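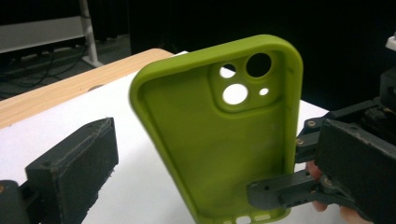

I have been recording demonstrations for Evik since April, and the biggest thing I have learned is that soft objects are a lot harder to show than hard ones. Evik is a small side project that learns tabletop handling from hand-held gripper recordings. A wooden block is the same shape every time you pick it up. A silicone phone case is not. The lime-green one I use has thick walls that look soft, but if you pinch the rim with the tip of one jaw, low down on one side, the whole thing tends to lean. The recording then teaches the lean along with the grasp, and you may or may not want that.

My first batch was 96 takes, and I threw out 22 of them. Most of the bad ones were my fault. I squeezed too fast, or I moved my wrist before the jaws had closed. When you work a gripper by hand you can feel the case start to slip, and you fix it without thinking. The policy gets none of that feeling. It only gets the camera view and the jaw width, so a correction that made sense to me looks like a random twitch in the data.

I now slow down for the last inch before contact and hold still for a moment after closing. It feels silly to do it over and over, but the playback is much cleaner.

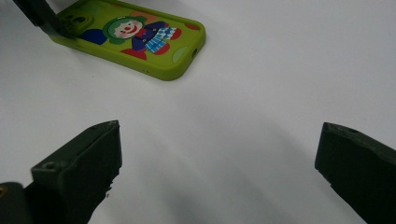
The other change was to vary the starting pose. In the first batch I put the case down in nearly the same spot each time - a habit from Devside, where everything sat in a fixture. Now I turn it to a new angle and flip it over between takes. Printed side up and hollow side up are two different tasks as far as I am concerned. Face up there is no open rim to reach into, so you have to go for the outside edges. I keep the two sets in separate folders and label them before I start.

I also tried remote control with the arm at the Thibodeau shop. It was fine for big moves and poor for this. I managed nine usable takes in an afternoon, and the delay made me overshoot the edge of the case.

The goal is some 2,000 takes before I train again. I will post the results, good or bad, along with the folder layout I settled on. The next object is a cloth pouch, and I expect it to be worse.

Last updated: 5/19/22

Contact | Copyright Grultudmont Notes | Back to top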